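Wimmont Cardboard Return Pilot
Progress report to the Gristivura Fund
Prepared by Guilan Tan, 14th May

Where we stand

The fund asked for a plain account of the first half of the pilot, so I will start with the part I'm least comfortable with. We have collected a good deal of cardboard. I can't yet tell you that much of it would have gone in the trash without us.

The grant application said that small stores in Wimmont throw away clean corrugated cardboard because they have nowhere to put it and no hauler willing to stop for so little. I wrote part of that application and I believed it. Having now spent time behind these stores, I think it was true of some of them and lazy on my part about the rest. Several owners already had a cousin with a truck, or a deal with the bigger store next door, or customers who took boxes home for moving. Those boxes now come to us, and they count in our total as if we had saved them.

Collections

To the end of the reporting period we took in 1,911 bundles. A bundle is whatever a store can tie with one length of our twine, so please don't read it as a weight. We asked Plornmont, the hauler, for weights at the yard gate and were told the scale there is set up for full loads only. They have offered to estimate. I said no, as their estimates and their invoices would be coming from the same desk.

We signed up 105 stores against a target of 80. I would treat this with care. Signing up costs a store nothing and gets it a free cart, and the cart is a nice one. Some of the stores on the list have not put out a bundle yet. One is using its cart for returned bottles and was quite open with me about it. A better measure would be stores that put cardboard out in most weeks of the period, and I propose that we report that number from now on in place of sign-ups. It will be lower and it will look like a step back.

What we learned about contamination

The original plan treated tape, labels and food grease as three equal problems. They aren't. Grease is the only one that has got a load turned away at the yard. Pizza shops and the fish counter at Dong account for nearly all of it, and Dong has since moved its fish boxes to a separate stack, which the manager there thought of himself.

Tape is a nuisance for the people tying the bundles and apparently no trouble at all to the mill. We printed a leaflet asking stores to strip it off. I would like the cost of that leaflet back.

Labels fall somewhere in the middle. The mill's written guidance says paper labels are fine, its buyer told me on the phone that he would prefer none, and the yard crew say they have never been asked to check. Small white printed labels on the corrugated board are everywhere in the stream, some of them in type too small to read. Peeling them takes a store clerk longer than flattening the box. Until someone at the mill shows me a load that was marked down over labels, I don't plan to ask anyone to peel anything.

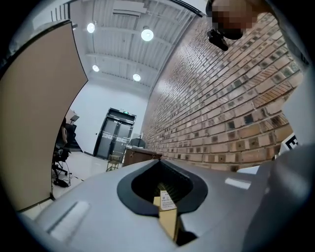 Spending against budget

We are under budget on staff and over on hauling. The staff saving isn't a result of good management. We could not fill the second driver's job at the wage we had set, and the route has been run by one driver with help from me on heavy days. The cost has been missed pickups, mostly on the east side, and I have had the phone calls to prove it.

Hauling is over because Plornmont charges by the stop and we planned by the load. The contract does say this, on a page I had read and not thought hard enough about. We have asked them to group the stops on Mill Street into one, as those stores share an alley, and they are looking at it. They have been looking at it for a while.

Income from selling the cardboard was down in the plan as a modest line that would grow. It has not grown. The price slipped soon after we started and I see no sign of it coming back before August. I suggest we set that line at zero for the rest of the grant and treat anything that comes in as luck.

The survey

The fund paid for a survey of store owners and I know the headline was well received. Nearly everyone who answered said they were happy with the service. The survey was handed out by our own driver, who waited by the counter while people filled it in. He is well liked. I would not use the result in any public material.

The written comments were more use. Owners want a pickup time they can count on, morning if possible, and they want to know whom to call when it doesn't happen. Two of them asked what happens to the cardboard afterward. I gave them the mill's brochure and felt a little foolish doing so, having never seen the process myself. I have asked for a visit.

Schools add-on

The add-on has gone ahead in 2 schools. Children tied bundles and seemed to enjoy it. The lesson plan claims that pupils will carry the habit home, and we have no way of checking that. If the fund wants to keep this part I would be glad to run it as a pleasant morning out and drop the claim about households.

Requests

I am asking the fund to agree to the following before the next payment:

Move the unspent leaflet money to the driver's wage, so the second job can be advertised again at a rate someone might accept.

Let us visit a sample of stores outside the pilot, unannounced, and look at what they do with their boxes now. This should have been done at the start. It's cheap and it's the only way I know to answer the question in my first paragraph.

Drop the plan to extend the route to the highway stores. They have their own balers. The extension was in the application because it made the map look better.

Next period

The route will be redrawn around the Mill Street alley whether or not Plornmont agrees on the price, as it saves our own driver time either way. Carts will be taken back from stores that have not used them, after a call and a visit. I will weigh a batch of bundles on a borrowed feed scale so that the next report has something better than twine lengths in it. The receipts, the route log and the full set of survey comments are in the folder sent with this report, and the missed pickups are marked in the log by street.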